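Cierre de costes de noviembre: imputar horas a dos centros

El miércoles terminé el cierre de Imrie y dejo anotado el criterio, que el mes pasado me costó media tarde reconstruir.

El proyecto tiene 8 fases, pero solo 3 admiten imputación directa. El resto se reparte por clave entre Skustlow y Holell según horas aprobadas. El error venía de las horas registradas y sin aprobar: Pramametti las exporta en la misma columna y el reparto las incluía. En total, 462 horas mal asignadas.

La corrección consta de dos pasos. Primero, filtrar por estado antes de calcular la clave. Después, contabilizar las pendientes como obra en curso, con reversión automática el primer día del periodo siguiente. Rattana Thongdee prefiere provisionarlas por tarifa estándar — yo uso la tarifa real del último mes cerrado, que deja menos desviación al regularizar.

Queda por resolver el caso de los subcontratistas que facturan por hito. Dela Agbenyega propone reconocer el coste por grado de avance. Me parece correcto si el avance lo firma el jefe de proyecto y no se deduce del gasto, porque entonces el cálculo es circular.

La plantilla con el filtro ya está en la carpeta compartida. La versión anterior no debe usarse.
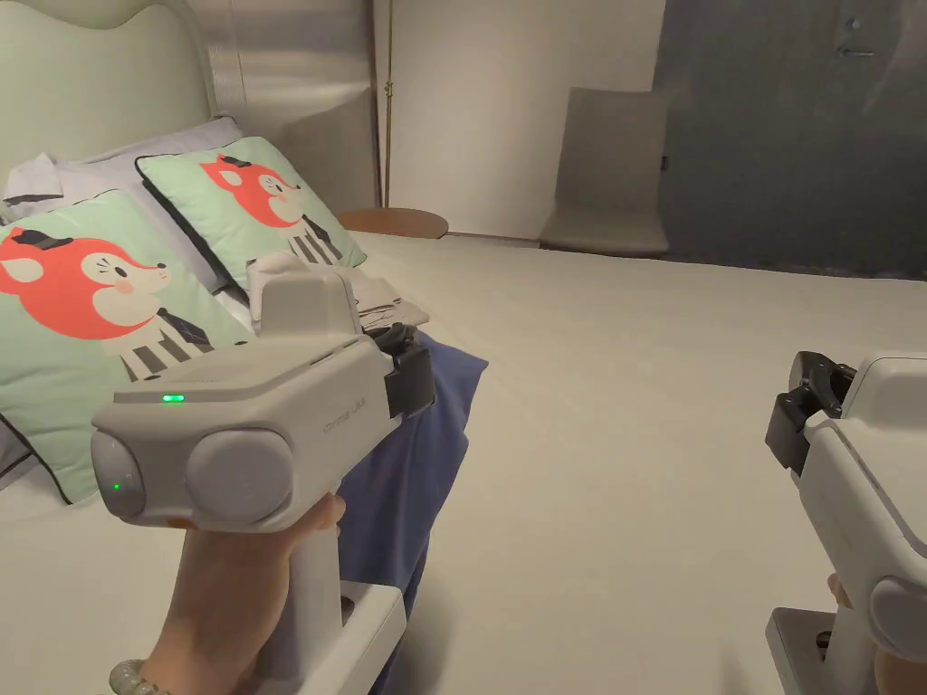 Cojines con zorros de sombrero negro, sobre la cama.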